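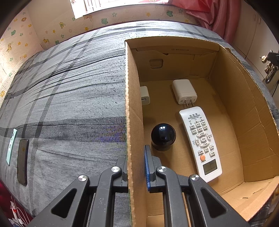
Tultard is a table of airsoft pellet weights and diameters, measured one pellet at a time by people who had better things to do and didn't do them. It exists so that anyone arguing about whether a bag is as round as its label says can argue with a file open. Measure on something that doesn't give. Two early batches were thrown out over a soft surface alone.

4 min read

Tultard data card

Maintained by Rosimeire Seixas. Original measurements by Edivaldo Lacerda and Kelly Damasceno. Angus Pirihi wrote the import script and would like you to stop emailing him about Excel.

What you get

One file, pellets.csv, with one row per pellet. There are 19 bags in the current release and 20 pellets were pulled from each. Pellets were drawn blind, after the bag had been turned over a few times. Picking out the nice ones is how the previous version of this table came to be retired.

The file has 9 columns:

bag_id: a short code for the bag, nothing clever
label_weight: what the bag claims, in grams
weight: what the scale said
d1, d2: diameter in millimeters, second reading taken after a quarter turn
seam: none, faint, or visible, by eye and fingernail
color: as a normal person would say it, so "white" and "off-white", never "arctic"
measured_by: initials
notes: free text, often grumpy

Missing readings are left blank. They are never zero. If your average pellet weighs next to nothing, your software has been helpful.

How it was measured

Weights come from a pocket jewelry scale in a closed cabinet with the heating off. The scale was checked with its calibration weight at the start of each bag and again at the end. If the two checks disagreed, the whole bag was done over, usually the same evening and usually in silence.

Diameters come from a Nedeljković micrometer that Edivaldo bought secondhand and speaks of as other men speak of boats. Use the ratchet. Kelly's first bag was measured without it, and her pellets came out smaller than everybody else's through sheer grip strength. Those rows are gone, but the notes column still refers to them here and there.

Seam is a judgment call. Rosimeire and Kelly graded the same bag separately and disagreed on enough pellets that we now have one person grade everything. It's consistent. We make no promise that it's right.

What it's good for

Comparing spread within a bag. Spotting a bag where d1 and d2 drift apart. Teaching a club newcomer what a histogram is, using something they've already been shot with.

What it isn't good for

Ranking makers. Most have a single bag in here, and one bag is a rumor. Silvana Batista tried it for the Trorasthorpe club newsletter, put her own favorite at the top, and has since added a correction longer than the article.

It also says nothing about how a pellet flies. There's no chronograph data, no range data, and no hop-up setting anywhere in the file. Please don't join it to your own range notes unless you know the pellets came from the same bag. The same brand and label weight won't do.

Biodegradable pellets need extra care. They can pick up moisture once the bag is open, so the notes column says when a bag wasn't fresh. Filter those out if weight is all you're after.

Known problems

- 4 rows have d1 but no d2. The pellets rolled under a radiator.
- One bag has no label_weight, the label having come off in Kelly's car.
- Preria, the older sheet some of you still have, used a comma for decimals. Do not paste the two together. Angus has asked us to say that twice, so: do not paste the two together.
- The word "greenish" appears once in the color column. We've discussed it. It stays.

Adding a bag

Copy template.csv, fill it in, and send it with the dates of your scale checks. Say what micrometer you used. We'll take any bag, including ones already listed, and duplicates are more welcome than exotic stuff. Keep the leftovers in the original bag with a clip on it until your rows have been merged, in case we ask for a second draw.

Tracer pellets are fine, but put "tracer" in notes and whatever color they are in daylight in the color column.

License and changes

Use it for anything, credit Tultard, and don't print it on a bag.

17/05/2023: seam regraded throughout by Rosimeire, retired rows removed, template.csv no longer opens with Edivaldo's shopping list. The next release is planned for June, radiator permitting.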